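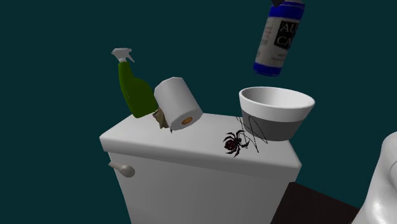 Bathroom set, simulated: objects on and over the tank lid, from one of our generated layouts.

Call for participants: help us find out what people would want a cleaning robot to do first

Sisar is looking for people who have cleaned a bathroom. If that's you, you're qualified! We don't need a background in robotics, computers or design, and we'd be especially happy to hear from people who have never taken part in a study before.

What we're studying

Our group works on how home robots decide what to pick up, what to move, and what to leave alone. Picking things up has gotten a lot of attention over the years. Deciding on an order has gotten much less, and it's where our own method kept making choices that looked strange to us. It would reach past a bottle to get at a paper roll, or try to clear a surface before dealing with the one thing on it that any person would want handled first.

So last year we changed how it learns. The older version, Girard, was scored only on whether the surface ended up clear. The new one, Osance, is also given people's answers to short questions: what would you touch first, what would you leave where it is, what would you want to be asked about before the robot goes ahead? We tried it on 1,000 simulated layouts that it hadn't trained on, and the orders it picked matched our raters' choices in more of them than Girard's did. That was a very good afternoon in the lab.

The catch is that our raters were mostly us, plus a few patient friends. People who spend all day looking at robot arms are not a fair sample of people who clean bathrooms. We'd like to know whether the result holds up with a much wider group, and that's where you come in.

What you'll do

You'll look at still views of simulated rooms, mostly bathrooms and kitchens, and answer questions about what you see. The layouts are put together by software, so they can be odd. A roll of toilet paper may be tipped over next to a spray bottle, a bowl may sit close to an edge, and a bottle may hang in the air over everything else. There's no trick to spot. Just tell us what you would want done if this were your own home, and why, in your own words.

There are 2,801 views in the full set and you will see only a small share of them. Everyone gets a different mix. Some people write one line per view and some write a paragraph, and both are useful to us (last time, a few of the longest answers led us to rewrite a whole group of questions).

After the views, there's a short talk with one of us by phone or video. We'll pick out a few of your answers and ask you to say more about them. If you changed your mind partway through, we'd love to hear about that too.

Please note before signing up: some views include spiders and webs. They are computer-made but fairly detailed. You can ask for a set without them when you register, and you won't be asked for a reason.

Who can take part

You should be 18 or older and comfortable reading and writing in everyday English. You'll need a laptop or desktop computer, as the views are too small to judge on a phone. Glasses, screen magnifiers and larger text are all fine. If you use a screen reader, please write to us first so we can talk through whether a spoken version would work for you.

We have 137 places. We're hoping for a real spread of ages and of homes – shared apartments, big family houses, places with one tiny bathroom and a line outside the door every morning. People who clean for a living are very welcome, and so are people who help a relative or client at home.

Time and payment

The study takes 2 sessions, one for the views and one for the talk. You choose the times, including evenings and weekends. Both sessions are paid, and you'll be paid for the first even if you decide not to do the second. You can stop at any point.

Your answers will be stored without your name. We'd like to publish the written answers along with the layouts so that other groups can test their own methods against them, but that part is optional and has its own check box on the consent form.

If you'd rather come in

You can do the first session at our space in Skaltport if you prefer a quiet room and a bigger screen. Let us know on the sign-up form. We can also show you Osance working through a few layouts on the screen afterward, and you're free to tell it off when it gets the order wrong.

How to sign up

Fill in the short form on the Sisar study page by 1st December. It asks for your age range, the kind of home you live in, and how often you clean. Babar Bugti runs the study and will answer every message himself, so send him your questions through the same page, big or small.

Results will go out in plain language to everyone who took part, whichever way they come out.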